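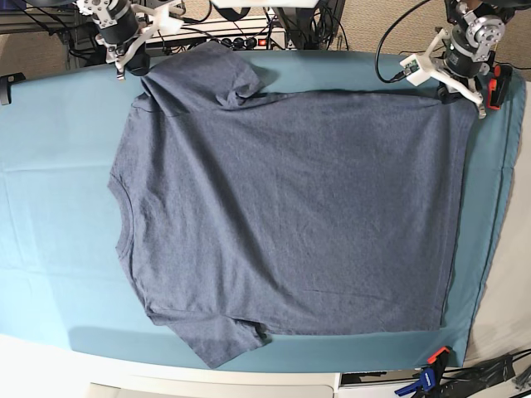
Getting a grease spot out of a cotton shirt takes more patience than muscle, and I say that as someone who scrubbed a hole in a perfectly good one the summer I started cooking for a crowd. My friend Wanpen Chantharasri, who fried shallots every afternoon of her working life, taught me the slow way and I have stuck with it ever since. The first thing she would have you do is lay the shirt out flat in good light and look it over before any water touches it, because a wet shirt hides everything. A heathered fabric like this slate blue one is the trickiest sort to check, with all those mottled gray and dusty blue threads, and wrinkles across the body can throw little shadows that look for all the world like stains. Smooth them out with your palm and look again from the other side. If a spot is still in the same place, mark it with a safety pin beside it.

Search this site Search Go
Home Laundry Kitchen Mending Garden Letters Contact

What you'll need

Plain dish soap (the clear kind if you can get it), cornstarch or baking soda, an old soft toothbrush, a piece of clean cardboard, and a basin. I use the enamel basin I bought at Drunis when we moved here, but the kitchen sink is fine if you rinse it out well first.

Step 1. Slide the cardboard inside the shirt, right under the spot. I skipped this for years and kept wondering why I had a matching stain on the back!

Step 2. Cover the spot with cornstarch, a good heap of it, and leave it for 15 minutes. If the grease is fresh you'll see the powder go a bit yellow and clumpy. Brush it off into the trash and do it again if it still looks heavy.
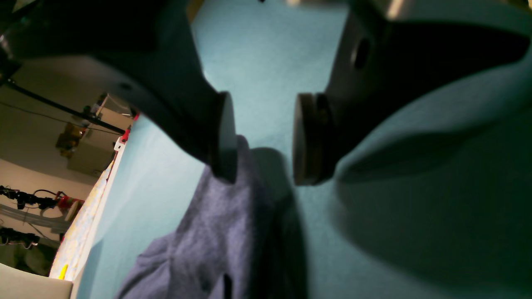
Step 3. Put one drop of dish soap on the spot and work it in with a fingertip, in small circles, going from the outside toward the middle so you don't spread it. Use the toothbrush only if the grease is old, and go easy with it. Jersey knit will pill on you before you know it, and pilling doesn't wash out. Let the soap sit for 10 minutes.

Step 4. Rinse from the inside of the shirt with the warmest water the care label allows. Then wash it as you normally would.

Step 5. Hang it up to dry. Please, please don't put it in the dryer until you're sure the spot is gone, as the heat will set whatever is left. Check it once it's dry (same as before, flat and in good light) and if there's still a shadow, go back to Step 2. My husband's fishing shirt took four rounds in June and he wears it to this day.

A few letters on this one

Yaowalak Boonchu wrote to ask about motor oil, and yes, the same steps work, though you may need to leave the soap on overnight. She also asks whether shampoo will do in a pinch. It will, as long as it isn't the creamy conditioning kind, which leaves a film of its own.

For silk or wool I wouldn't try any of this at home. Take it to the cleaner and show them the pin.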